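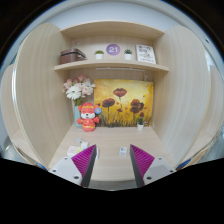 A reader in Bretlow wrote in to ask whether it's worth treating a shared study desk at all, when the library will only move everyone along again next term. Her own group gave up on booking carrels after a fortnight and went back to the kitchen table.

It is worth it, if you set the spot up in a way that packs down fast. The steps below suit a library carrel, a hot desk or a borrowed corner at home.

1. Work out what you need within reach
Write down everything you used in your last study session. Cross off anything you touched only once. What's left is your kit. Mine is a laptop, a charger, an A5 notebook, two pens and a water bottle.

2. Put the kit in one bag
Use a zip pouch or a pencil case that opens flat. I bought a Modetti document pouch, 28 cm wide, and it takes everything except the bottle. Label it with your phone number. Lost property at most campuses is a big tub behind the counter, and unlabelled stuff stays there until the end of semester.

3. Pick the seat for light and power
Check where the power point is before you unpack. Sit so that window light comes from the side. If you're left-handed, have it come from the right, so your hand doesn't shadow the page.

4. Use the shelf for what's finished
If the desk has a shelf, keep the desktop for the task you're on and put completed readings up high. Return them to the bag in the same order. This sounds fussy, but it cuts the pack-up to around 2 minutes.

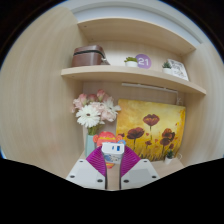
Don't leave things on the shelf overnight, even in a carrel you've booked for the week. Cleaners clear them, and other people will assume the spot is free.

5. Set a finishing time
Put an alarm on your phone, on vibrate. When it goes off, write one line in the notebook saying where you stopped and what comes next – a page number is enough. My current one reads "Guerra reader, p. 378, redo the summary".

6. Wipe down and push in
Take a cloth with you. Crumbs and eraser rubbings get under the laptop and scratch it.

If your library uses the Niriven booking page, cancel any hours you won't use. Unused bookings can be released from the same screen you made them on, under My Seats.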